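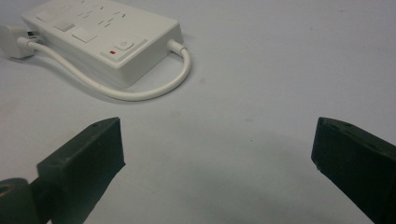
Bremitz Desktop Power Strip, White

The Bremitz is a white power strip for desks, benches and shelves. The housing is smooth plastic with rounded edges and a thick side wall. Outlets and switching are on the top face, so the strip can sit against a wall or the back of a monitor stand without blocking access to the controls.

Controls

Three square raised switch pads are set into the top face in the same white as the housing. The main power button has its own recessed panel at the cord end, with a thin raised border around it. The button carries a circular power symbol. A small red indicator light sits beside the button inside the panel.

The recess reduces accidental switching when items are moved across the desk. The pads stand above the surface and can be found by touch.

Cord and plug

The cord is white and leaves the housing through a short strain-relief collar. The plug is molded, also white. Cord length is 2 m. Do not bend the cord sharply at the collar. For storage, lay it in a wide loop alongside the strip – tight coils around the housing put load on the collar and shorten cord life.

Placement

Use on a flat, dry indoor surface with the outlets facing up. Leave space on both sides for bulky adapters. Do not cover the strip while it is in use, and do not plug one strip into another. The housing has no mounting holes. For fixed positions under a desk, order the Peng cable tray separately.

Cleaning

Unplug the strip and disconnect all devices first. Wipe with a dry or barely damp cloth. Solvent cleaners dull the finish and must not be used. Dust in the outlet openings can be removed with a soft, dry brush.

Ordering

Item number: 389
Color: white
Cord length: 2 m
Packed weight: 164 g above the plain Boson strip, same carton size
Warranty: 2 years
In the box: power strip with attached cord, printed safety sheet

The Boson has no switch pads and is listed separately. Black housings are out of stock until December.

Technical questions: Ronja Dalen, product support
Bulk and school orders: Stellan Amundsen, sales desk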